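Part-time Room Setter and Stock Assistant
Ackroyd Interiors, Leltstead

Ackroyd is a family-run shop selling wallpaper, paint and curtain fabric. We have been on the same street in Leltstead since the present owners' parents took the lease, and we also supply trade customers in Drornlow and the villages beyond.

We are looking for someone to join us for 3 shifts a week. You will work with Denise Oakley on the shop floor and with Stuart Hartley in the stockroom.

The work includes:
Booking in deliveries and checking batch numbers
Cutting and labelling wallpaper samples
Changing the window when new ranges come in
Serving customers at busy times
Helping people work out how many rolls they need

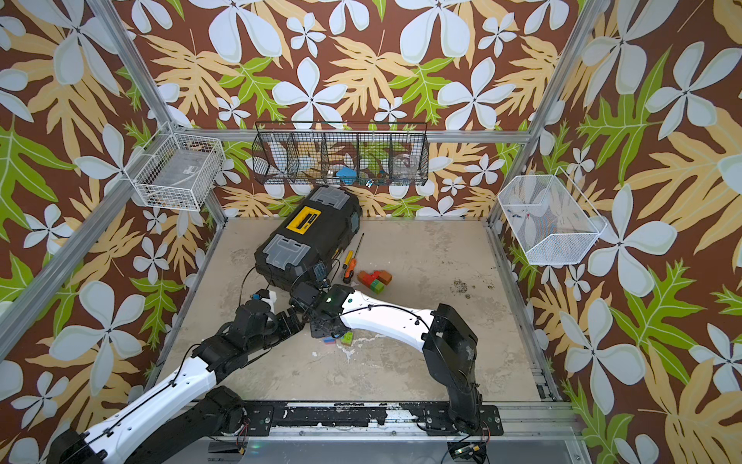
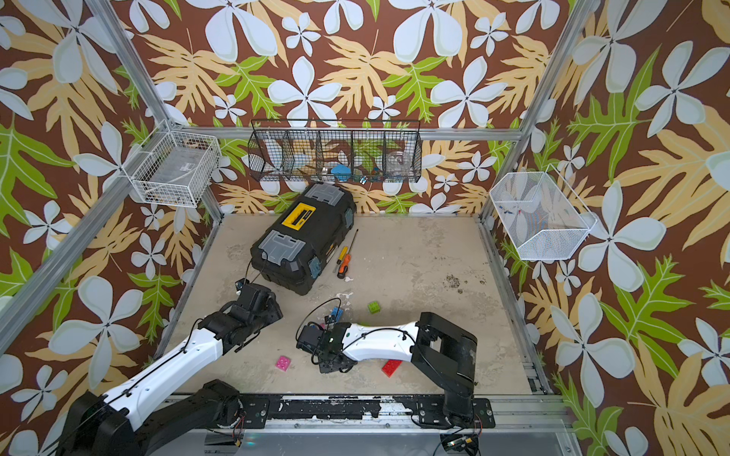
Large flowers and lime-green leaves on a chocolate-brown background, in both pictures.

You should be able to do simple sums without a calculator and lift a full box of rolls. Experience of hanging paper would be useful but we will teach you. A driving licence is not needed. You will be on your feet for most of the shift.

Shifts start at 8 in the morning and finish at 2. Pay is monthly, and the first month is a trial for both sides. Staff get a discount on everything except special orders. The shop closes for a week at the end of May and this counts towards your holiday.

To apply, send a short letter and the names of two people who will give you a reference to Tracey Hebden, at the shop or by email. Please say which mornings you can't work. A CV is welcome but you don't have to send one.

Closing date: 8 Jun 2019. We will reply to everyone who applies.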